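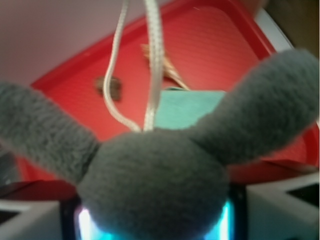 *灰色长耳朵，头顶一根白色编织绳*

四月份我迷上了打绳结，迷得有点不像话。晚饭后本来该洗碗，结果手里攥着一截棉绳站在水槽边上练八字结，练到水都放满了。我想把这一个多月学到的东西写下来，一方面是怕忘，另一方面是真的太想跟人说了！身边的人已经听烦了，只好写在这里。

起因很小。我想给阳台上的吊兰换一根挂绳，原来那根是买花盆时附送的塑料绳，晒了两个夏天，一掰就掉渣。我翻出一卷棉绳，打了个自以为很结实的结（其实就是把死结打了三遍），挂上去，第二天早上花盆歪了，土撒了一地。三遍死结一个都没散，只是整团沿着钩子滑到了一边。我蹲在地上扫土的时候突然觉得，我活到这个岁数，会系鞋带，会扎垃圾袋，除此之外对绳子一无所知。

于是去找书。家里有一本很旧的《绳结入门》，是以前的房东 Maj-Britt Viklund 搬家时留给我的，她年轻时在船上待过，书页边上全是铅笔字。瑞典文我看不懂，可是图看得懂，她画的箭头比书上印的还清楚。有一页她在单套结旁边画了一只兔子、一棵树和一个洞，我盯着看了半天才明白，原来全世界教单套结都是用这个故事：兔子从洞里钻出来，绕过大树，再钻回洞里。绳头是兔子，主绳是树，先做的那个小圈是洞。

这个口诀好用到让我生气。为什么小学不教？我照着念了一遍，手跟着走了一遍，一个漂漂亮亮的单套结就出来了。拉紧，圈不缩；松开，往后一掰那个“背”，立刻能解。我当时一个人在厨房里“哇”了一声。

后来发现新手最常犯的错是小圈的方向做反了。圈的方向一反，兔子钻出来以后树就站不住，一拉整个散掉，像变魔术一样什么都不剩。我的笨办法是先把主绳放在远端，绳头朝自己，右手捏着绳头压在主绳上，手腕往外一翻，小圈自然就套在绳头上了。这样兔子已经在洞外面，只剩绕树和回洞两步。左撇子的朋友请自己镜像一下，我试过用左手，脑子直接打结（绳子倒没有）。

## 绳子本身

打结打到第二个星期，我开始对绳子挑三拣四。

以前觉得绳子就是绳子，现在去五金店能在那面墙前面站很久。大体上分两种做法，一种是捻的，几股拧在一起，能看见一条条斜纹；一种是编的，几股交叉着走，表面像小辫子。捻绳便宜，手感粗，打结咬得紧，坏处是绳头一剪就散开，而且吊着东西的时候会慢慢转。我家吊兰那几天就一直在转，每次看过去都是另一面朝着我，像在生气。编绳不太转，表面平，适合做挂环，就是有些特别滑的编绳打完结要多留一截绳尾，不然自己会溜。

棉绳我最喜欢。软，不扎手，打坏了揉一揉还能重来，洗过以后会缩一点，所以要量尺寸的东西最好先过一遍水。麻绳好闻，但是掉毛，我打了一晚上，键盘缝里全是。尼龙绳结实，有弹性，绳头可以用火燎一下封住，不过千万要开窗，也不要用手指去捏刚燎过的地方。别问我怎么知道的。

在 Karik 那家店里买过一卷白色的编织棉绳，60 米，店员问我是不是要做窗帘。我说练习。他看了看我，又给我推荐了一卷更粗的，说粗的看得清走向。真是好建议！初学用粗绳，小拇指那么粗最合适，每一股从哪里进从哪里出一目了然。我最开始用的是扎礼物的细绳，眼睛都快看瞎了。

## 我现在会的几个

**八字结。** 名副其实，就是个“8”。比单结大，不容易卡死，放在绳子尾端当挡头很好。帽衫的抽绳老是缩进去的人请立刻学这个，两头各打一个，从此天下太平。

**双八字环。** 把绳子对折，用折出来的双股打一个八字结，尾端就留下一个圈。要做挂环，我觉得它是最省心的。两股要从头到尾平行，不要交叉，打完像梳头发一样把它理顺，再四个方向分别拉紧。理顺这一步我以前总是偷懒，后来明白了，理得顺的结好看，检查起来也方便，扫一眼就知道有没有打错。

**平结。** 左压右，右压左。就这六个字，我背了整整一天还是会打成“左压右，左压右”，那个叫祖母结，歪着身子，受力一大就滑。分辨的办法是看两边的绳尾，平结的绳尾和主绳挨着、平行着出来；祖母结的绳尾是横着支棱出去的。然后我低头看了看自己的鞋带。三十多年！我系了三十多年的祖母结！难怪蝴蝶结永远是竖着的，走一段路就松。把第一步的方向反过来，蝴蝶结马上就横过来了，到现在没散过。光是这一条，这一个月就没白过。

**双套结。** 套在杆子上用的，两个圈叠着往杆子上一扣，两秒钟。做完特别有成就感，但是单独用会松，绳子一晃它就跟着晃。我拿来绑番茄苗的竹竿，后面再补两个半结。

**普鲁士抓结。** 这个我要大声推荐。拿一个小绳圈在一根粗绳上绕三圈，不受力的时候可以上下推，一受力就抓死不动。我用它给吊兰做了一个可以调高度的挂绳，浇水时拉下来，浇完推上去。每天推上推下好几次，吊兰大概已经晕了。小绳圈要比主绳细，差不多粗的话抓不住。

还有一个叫“水手结”的装饰结，四股绳编成一个圆球，可以做钥匙扣。我失败了很多次，做出来的东西像一颗核桃，还是被踩过的核桃。Quang Thái 来家里吃饭时看到，很礼貌地问是不是某种调料。他自己倒是一上手就会了，说小时候帮外婆编过东西，手指头记得。我嫉妒得给他少盛了一勺汤。

## 关于挂环

写到挂环要多说几句，因为这是家里用得最多的。

开始学结以后，我看什么都先看它是怎么挂着的。毛巾的小布环，锅铲尾巴上的孔，雨伞柄上的带子，玩偶头顶的绳圈。超市里卖的大蒜那一串我研究了很久，后面排队的人以为我在挑蒜。

做一个好挂环，我的心得是绳子要留得比想象中长。我总是估短，打完结才发现圈小得套不进钩子，只能拆。现在我的习惯是先比着钩子绕一遍，再加一掌宽。如果东西轻，挂环打个单结收口就行；如果东西有点分量，用双八字环，或者用单套结套在物件的孔上。挂在会晃动的地方，比如门把手和包上，绳尾要藏好或者缝一针。

缝一针这件事是 Hjørdis Forsberg 教我的。她做布艺，看不惯我什么都靠打结解决，说绳头散开的话，用同色的线在末端紧紧缠十来圈，针从中间穿过去再剪断，比胶带好看，也经洗。这种做法叫“缠扎”，船上的人也这么干。我试了一下，第一根缠得像包扎伤口，第三根就有点样子了。现在我家所有的绳头都被我缠过，包括浴袍的腰带。

## 练习的办法

有人可能会问怎么练（没有人问，我自己想说）。

我剪了一段差不多两臂长的绳子，放在沙发扶手上，看剧的时候就拿起来打。打了拆，拆了打，眼睛看着屏幕，手自己走。刚开始一低头发现打成了别的东西，有两次甚至打出了书上找不到的结，想重来一遍又打不出来，有点惋惜。过了两个星期左右，单套结可以闭着眼睛打了。再后来我试着把手背到身后打，成功的那次我绕着客厅走了一圈。

另外就是一次只学一个。我一开始贪心，一个晚上看了一大堆，第二天早上全混在一起，八字的头接着平结的尾。后来改成一个结练三天，三天里只用它，绑垃圾袋也用它，绑塑料袋也用它，绑到家里人来抗议为止。

还有，要学怎么解。书上教打结的篇幅很长，教解结的只有几行。受过力的结不要用指甲硬抠，先找到那个“背”，就是绕过主绳的那一弯，往回推，推松一点点，剩下的就都松了。实在不行，把结放在手心里搓，或者拿一根钝的竹签插进去撬。棉绳沾了水会更紧，先晾干再解。我耳机线上那个多年的疙瘩就是这么解开的，解开以后音乐都好听了一些（心理作用，我知道）。

最后必须老实交代一句：我学的这些都是家里用的，挂花盆、捆纸箱、绑竹竿。攀岩、吊人、吊重物那些，请去找真正的教练学，不要看我这种在厨房里自学的人写的东西。

## 接下来

想学编网兜。看了一下做法，基本上是同一个结重复很多很多遍，需要一把梭子和一块量网眼的小木片。梭子我打算自己削，木片用旧尺子锯一段就行。第一个目标是一个能装橙子的袋子，第二个目标是吊床。家里人听到吊床两个字的时候表情很复杂，问我打算挂在哪里，我说先编了再说。

Maj-Britt 那本书的最后几页讲的是编垫子，铅笔字特别多，有一行还画了三条下划线。我拍下来发给她问是什么意思，她隔了半天才回，说那行写的是：“不要在这里停下来去喝咖啡，会忘记走到哪一股。”

我看完就去泡咖啡了，回来果然忘了走到哪一股，拆了重来。

吊兰现在挂得很正，长了两根新的匍匐茎，垂下来快碰到椅背了。下次换盆的时候我准备再给它升高一点，顺便把那个抓结换成细一号的绳子，现在这个推起来还是有点涩。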